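Run 208

Iraís had the Sesgate fingers on by the time I got up the stairs. Silicone, pale, very expensive. She was squeezing the handle and letting go, squeezing, letting go.

"Slips," she said. "Every time it's the corner."

"How many?"

"Forty tries. Thirty slips."

So out with the little screwdriver. Jaltadmont wanted a choice by the end of the day, one gripper, one set of fingers, and I had told them yes on the phone without asking her. Stupid. She knew already, I think. She didn't say.

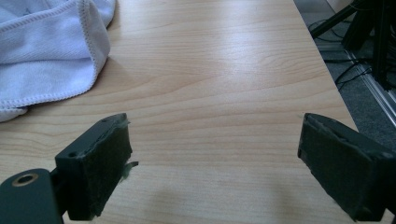 Amedeo Bortolotti had built the other pair, before he left for Stisico and stopped answering my emails. I hadn't wanted to try them. You don't go back to a man's work when you've spent all January telling people it was no good. But Iraís fitted them, quick, no fuss, and I saw the felt again, dark on the green, coming away in tufts down the side of the left finger. He never could cut felt. Used to do it with kitchen scissors, his tongue between his teeth.

"Go on then," she said. "You do it."

I took the handle. Heavier then I remembered. Moved in on the towel, one fold between the pads, closed. Lifted.

It held.

Again. Held. The Güneş controller ticking away to itself, numbers going up on her screen. Neither of us talking. At 277 she put her pen down.

"You'll have to ring him," she said.

"I'll email."

"He doesn't answer your emails."

No. I put the gripper down on the table - gently, felt side up - and went out on the stairs to look for his nubmer.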